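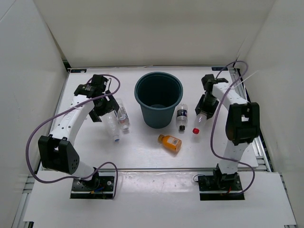
One buyer wrote to us that the students had stopped asking who was the guilty one and had started asking who was allowed to see the letters, and that this second question kept them busy until the bell. The same buyer wished that the clerk's notes were printed larger. In the second edition they are.

The Skekholm Inquiry Box
Second edition, English
Published by Darero

The Skekholm Inquiry Box is a classroom set about one of the oldest quarrels in parliamentary government: may a legislature oblige the cabinet to hand over its papers, and what happens when the cabinet refuses? The set is written for senior high school and for first-year college courses in history, political science or law. It can be used also by adult reading groups, and several have done so.

The students receive a government which has lost its majority, a railway contract which was signed too quickly, and a bundle of correspondence which the prime minister does not wish to release. Some students sit in the committee of inquiry. Others are ministers, civil servants, newspaper editors, or the governor general, who must decide in the last session if an election is granted. The case is composed from the habits of several Commonwealth parliaments, so a teacher in Canada, Australia or New Zealand will recognize most of the procedure without a special preparation.

What is in the box

22 role folders, each with a private brief, a list of aims and a seat card
Facsimile letters and telegrams, on cream paper, unbound
Minutes of the cabinet, in a sealed envelope
Standing orders of the House, a short version, two copies
Newspaper front pages for each session
Voting slips and a tally sheet
Teacher's book with a timetable, background reading and questions for discussion
Access card for the document archive

The letters are not numbered on the front. We were asked about this many times. The number is on the back, in pencil grey, because in the first edition the students noticed at once when number 14 was missing and the secret was over. Please do not stamp or hole-punch the letters if you want to use the box with another class.

How it is played

The full version takes 3 sessions of a double period. In the first session the House debates whether to establish the inquiry at all. It is possible that the motion fails, and the teacher's book explains how to continue in such a case, although the afternoon is then shorter. In the second session the committee calls its witnesses and asks for the correspondence. In the third one, the sealed envelope may be opened, or may not, and the House votes on its confidence in the government.

A smaller class can combine roles. The pairs that work well are marked with the same letter inside the folder cover. We do not recommend to combine the speaker with any other role — the speaker has little to read but is busy all the time.

If you have only one double period, use the short version at the end of the teacher's book. It begins with the witnesses already called. It is less good for the procedure but quite good for the argument about privilege.

The document archive

The access card opens the online archive, where there are 3,413 pages of background material for the case: draft letters, accounts of the railway company, committee evidence, and a great quantity of ordinary correspondence about nothing important. The last category is there on purpose. Students who prepare an essay after the game learn a lot from searching among papers that do not help them.

The archive runs on the Jokus reader, which works in a normal browser. No installation is necessary. Each card is valid for one school and does not expire. If your network blocks it, ask your technician to permit the address printed on the card, and try again after the browser was closed.

Technical details

Box: grey board with cloth corners, lid with label field
Teacher's book: stapled, lies flat when open
Role folders: heavy card, matte, can be written on with pencil
Facsimiles: printed by Bakker on uncoated paper
Language: English, Canadian spelling
Reading level: grade 11 and above, with a glossary for younger or second-language readers

Differences from the first edition

The clerk's notes have a larger type. The role of the second newspaper editor was rewritten, as the old one had too little to do before the vote. The map of the railway line is now on a separate sheet, and the colour of the opposition folders changed from green to dark red, so that they are not confused with the committee. The cabinet minutes have the same text as before. Owners of the first edition may order the new folders and the map as a supplement; the old archive cards remain valid.

Questions we receive often

Is it necessary that the teacher knows parliamentary procedure? No. The two pages of standing orders are enough, and the speaker may always suspend the sitting to look in them.

Does the box take a side? We tried that it does not. Both the argument for confidential advice to ministers and the argument for open papers are given to strong roles, and the discussion questions ask the students to defend also the position they did not play.

Can I compare the case with the American one? Yes, there is a chapter for this in the teacher's book. It explains why the struggle over the papers looks so different where the head of government can be dismissed by a vote of the lower house, and where the courts have a smaller part in the matter.

May I photocopy? The voting slips, the tally sheet and the seat cards, yes. The letters and the folders, please not — single replacements can be ordered at a small price.

Ordering

The second edition is available from August 9, 2019. The print run is 400 boxes. Schools can order with a purchase order and pay after delivery. Please write the name of the school and of the department on the order, as parcels without the department often come back to us.

An inspection copy of the teacher's book is sent free of charge to any school library. Orders for the winter term should reach Darero before January. A box which is unused, with the envelope still sealed, can be returned within the term in which it was bought.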